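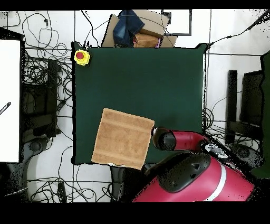 Gefaltetes Frottierhandtuch mit zwei helleren Querstreifen

Melent bringt Wandregal Firska für kleine Bäder in den Handel

Zusdale, 1. September 2021. Der Hersteller Melent erweitert sein Sortiment für die Badeinrichtung um das Wandregal Firska. Es hat vier offene Fächer, wiegt 2390 Gramm und wird mit zwei Schienen an der Wand befestigt. Vorgesehen ist es für Bäder, in denen neben Waschbecken und Tür kein Schrank mehr Platz findet.

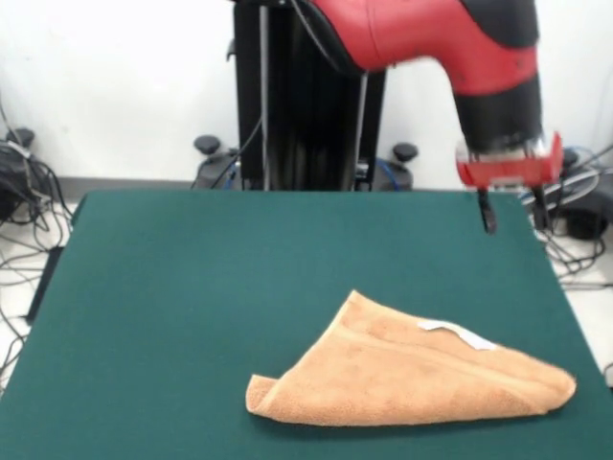

Ausstattung und Montage

Die Fächer lassen sich einzeln aushängen und abwischen. Schrauben und Dübel liegen bei, eine Bohrschablone ist auf den Karton gedruckt. An der Unterseite kann eine Stange für Waschlappen eingesetzt werden.

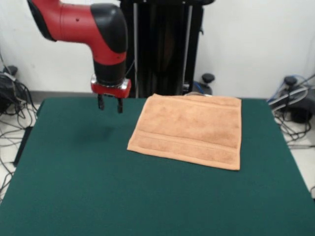
Firska ist in Weiß, Sand und Anthrazit lieferbar. Die Farben hat Melent im August mit dem Handelspartner Rastogi festgelegt. Zur Ausführung in Sand passen warme Textilfarben, etwa das helle Orangebraun des flach ausgebreiteten Handtuchs im Bild. Für Gästetücher genügt das oberste Fach.

Zum Verkaufsstart liefert Melent 200 Stück an Rastogi in Zusdale. Weitere Händler können das Regal ab sofort vorbestellen.
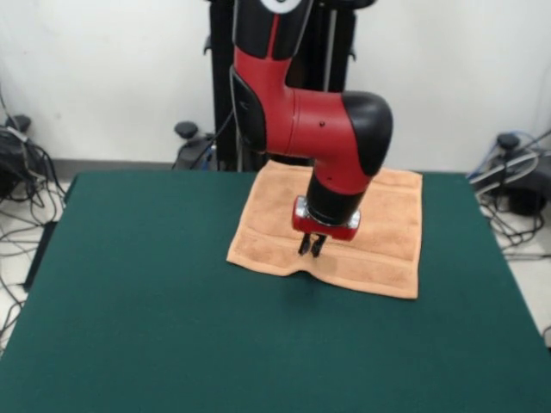
Handtuch unter dem Zweifingergreifer

Pressekontakt: Melent, Pressestelle, Zusdale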